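Counting Salt in the Himholm Channel

The water off Vamthorpe gets saltier every December, when the river drops and the tide pushes farther up the Himholm Channel. Vaida Lūse has tracked it for 15 winters. Her station at Pornico keeps two moorings in the channel, one at the mouth and one by the Chidiac shoal, each with sensors near the surface and near the bottom.

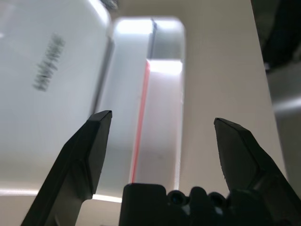
What the moorings miss

Fixed sensors record one spot well. The salt front moves between them, so the station also runs a small boat along a line of 27 sampling stops. A full run takes two days in fair weather. "The bottom water is the part we keep arguing over," Lūse says.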